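3.2. Le rangement de la vaisselle comme vocabulaire partagé

Parmi les domaines explorés au cours de l'enquête, celui de la vaisselle nous a réservé les plus belles surprises ! Nous l'avions d'abord retenu par commodité : tout le monde a quelque chose à en dire, et les 30 locuteurs rencontrés à Oltstead et à Sorgate parlaient volontiers de leur cuisine. Or c'est justement dans ce lexique si ordinaire, que les atlas linguistiques ont souvent traité en quelques lignes, que la variation s'est révélée la plus riche. Un même objet, l'égouttoir, reçoit dans notre corpus des noms tirés de sa forme (grille, panier, râtelier), de son usage (égouttoir, séchoir, goutte-plats) ou encore de la place qu'il occupe près de l'évier (le bord, le coin).

Le protocole, repris de l'étude pilote menée par Killian Cordier, comportait 5 séries de questions. Les quatre premières portaient sur la dénomination hors contexte ; la dernière demandait au locuteur de raconter, avec ses mots et sans limite de temps, ce qui se passe entre la fin du repas et le moment où la vaisselle retrouve le placard. Ces récits libres sont un régal pour le dialectologue. On y entend des verbes que les questionnaires n'auraient jamais fait surgir : « enrayer » une assiette (la glisser dans la raie, c'est-à-dire entre deux fils), « la mettre debout », « la piquer », « l'endormir » lorsqu'on la couche à plat en attendant. Ce dernier emploi, relevé chez quatre locutrices de Sorgate, n'est attesté à notre connaissance dans aucun glossaire régional, et nous avouons avoir réécouté l'enregistrement plusieurs fois, par pur plaisir.

L'opposition entre l'assiette debout et l'assiette à plat structure d'ailleurs tout le champ. À Oltstead, « ranger » suppose presque toujours la position verticale ; une assiette posée à plat est « laissée », « déposée », parfois « oubliée ». À Sorgate, les deux positions appartiennent au rangement, mais le choix du verbe change avec elles, et certains locuteurs corrigeaient spontanément l'enquêteur lorsqu'il employait l'un pour l'autre (fig. 4). 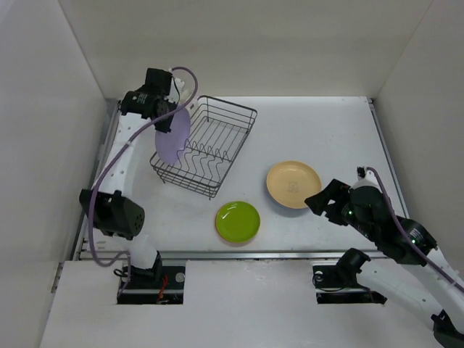
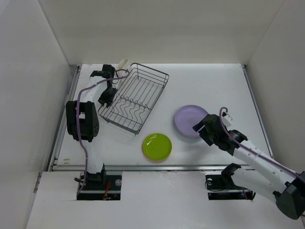 Figure 4. L'égouttoir à fils métalliques, référent commun des formes grille, râtelier et goutte-plats. Première vue : assiette violette tenue sur la tranche, à l'extrémité gauche de l'égouttoir, position que désignent enrayer et piquer.

3.3. Du geste au mot : la productivité de « enrayer »

Le verbe « enrayer » mérite qu'on s'y arrête, tant sa vitalité est remarquable. Le français commun le connaît surtout au sens d'arrêter ou de bloquer ; nos locuteurs, eux, l'emploient dans un sens tout à fait concret, et l'étendent avec une grande liberté. On enraye une assiette, bien sûr, mais aussi un couvercle, une planche à découper, et même, chez un ancien relieur de Sorgate, un livre entre deux autres sur l'étagère. Le substantif « enrayage » existe également, avec un pluriel collectif savoureux : « j'ai encore mes enrayages à faire », pour toute la vaisselle qui attend.

Mirzaei avait proposé d'expliquer ces emplois par une influence du vocabulaire agricole, la « raie » étant d'abord le sillon. L'hypothèse est séduisante et nos données lui sont en partie favorables : les locuteurs issus de familles de cultivateurs produisent la forme plus facilement et acceptent les extensions les plus audacieuses. Elle laisse pourtant de côté le cas de Dusov, le quartier ouvrier d'Oltstead, où le verbe circule très bien sans aucun arrière-plan rural. Une locutrice y rattachait même « enrayer » aux rayons de la roue de vélo, dont les fils de l'égouttoir lui rappelaient l'alignement. Étymologie populaire, sans doute, mais quelle belle intuition ! Elle montre que le mot est ressenti comme motivé, ce qui favorise certainement sa transmission.

Reste la question de l'âge. Les plus jeunes participants comprennent « enrayer » sans hésiter, mais plusieurs déclarent ne l'employer qu'en famille, et lui préfèrent « mettre à sécher » avec des amis. Nous y voyons un marqueur d'intimité plus qu'un signe de recul, et les récits d'enfance recueillis en août, dans lesquels la forme revient sans cesse, nous encouragent dans cette lecture. Le traitement de ces récits, encore en cours de transcription, fera l'objet de la section 4.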